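4.2 Drive bays and cabling

Service guides tend to treat the drive bay of an office tower as the easy part of a teardown. We doubt this. The claim rests largely on timing sheets from Prorkeck, which record the drive alone and leave out the cables that lie across it. On the towers we opened, a blue data cable arcs over the cage that holds the two carriers.
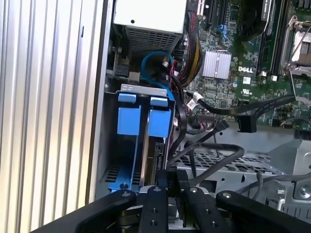
4.3 What the sheets leave out

Tirta Nasution went through 108 of the sheets and found 60 with no entry for cabling at all. Szalai reads the blanks as "no trouble met." They could as easily mean that the form had no box for it. 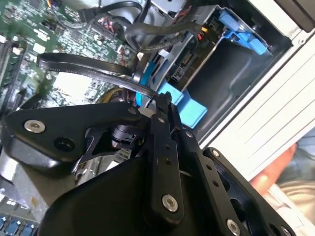
Our complaint is with the word "accessible," which Plurnel applies to any part visible once the cover is off. Sight is a weak test. A flat black cable can loop out over the motherboard, with more bundles behind it, and every connector still counts as accessible under that rule. Empty bays are scored the same way as full ones — a choice we could find no argument for. 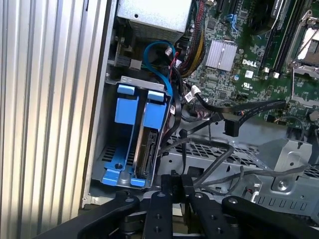

4.4 Position of the case

Balter advises laying the tower on its side before any part is touched. The advice may be sound, but it was tested on 6 units, and the power supply was in the way in 3 of them.

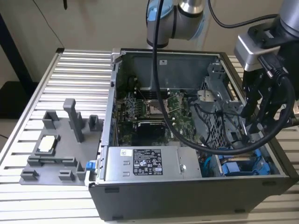 Figure 4. Open tower on its side, power supply at the near edge of the opening.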